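Flodance Blog Editor
Section 3: Returning to a paused blog

Use this section when a blog has had no new posts for 24 weeks or more. After that time Flodance sets the blog to Paused. Readers can still open old posts, but e-mail notices to followers are switched off and scheduled posts are held.

Before you start

You need the owner login. An editor login can write drafts but can't change the blog status.

1. Sign in and open Settings, then Blog status.
2. Select Resume. The status line changes to Resuming and the held posts move to Drafts.
3. Open Drafts and check the date on each held post.
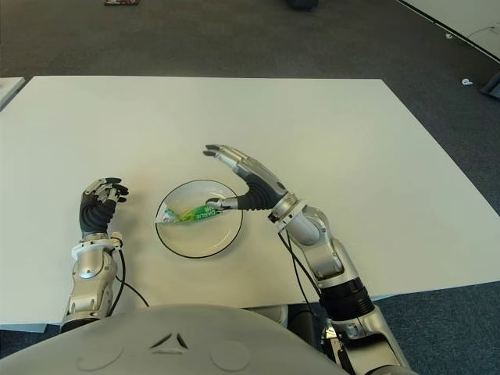

4. Delete any draft you no longer want, or clear its date to keep it for later.
5. Select Finish. The status line changes to Active.

CAUTION: A draft that still carries a past date is published as soon as you select Finish. Followers are notified once for each post — these notices can't be recalled.

3.1 Writing a return post

A return post is an ordinary post with the Return label. It stays at the top of the home page until you publish two more posts.

1. Select New post, then Labels, then Return.
2. Enter a title and a summary. The summary may have up to 200 characters and is the only text shown in the e-mail notice.
3. Add a header picture if your theme uses one. The Muvden theme crops it to a wide strip.

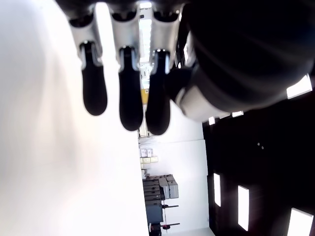

Fingers of a robotic hand with black pads.

4. Select Preview and check the summary on both the phone and desktop views.
5. Select Publish.

NOTE: The Return label can be used once in each resume period. If it is grayed out, remove it from the earlier post first.

3.2 Followers and comments

Follower lists are kept while a blog is paused. Addresses that rejected mail before the pause are marked Inactive and are skipped. 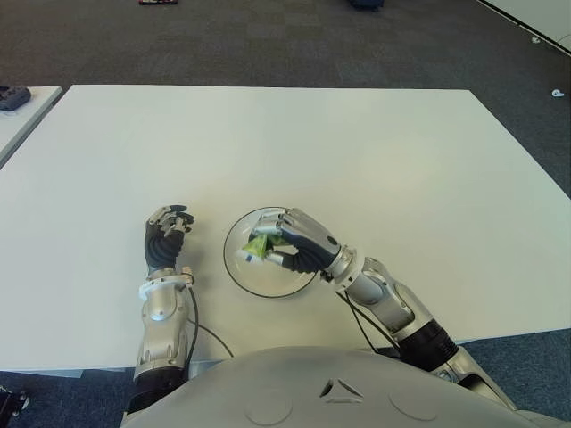 Comments left during the pause are under Comments, Waiting. To clear them in one step, select all, then Approve or Remove. Removed comments stay in the bin for almost 24 hours.

NOTE: Blogs moved over from Berisha keep their old comment dates. Sort by Received to see them in the right order.

Section last changed: 6 August 2018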